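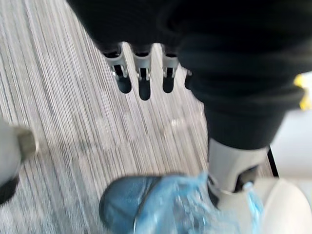 The reading room at Jorummont, after the afternoon clean-up

We share this room with 30 members, and most weeks it is in good order. In September we decided to pay more attention to the floor, because the floor is what people forget. The tables get wiped every evening, but what falls under them can stay for days.

The carpet is the gray one with the fine stripes. We chose it from Willems when the old one was worn out, and we paid for 126 square feet. It does not show dust easily - this is good for visitors and bad for the person with the vacuum cleaner. Please vacuum along the stripes and then one time across.

Bottles and bags are the most common things we pick up. A clear plastic bottle with a red label, Chinese characters on it in small white print, and a light blue bag, crumpled on the floor beside it. Bottles go in the tall bin near the door, with the cap on. Bags go in the box under the coat hooks, also the crumpled ones - Nele Cuypers flattens them and we use them again.
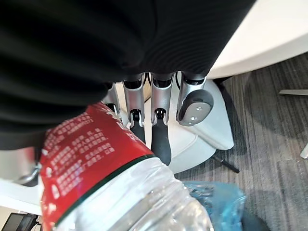
Kagiso Motaung asks if the bottles could be emptied before they go in the bin, as the bag inside was leaking twice last month and the stairs were sticky until the next morning. Yes, please do this. The sink is open until 6 in the evening, and after that you can use the one in the hallway.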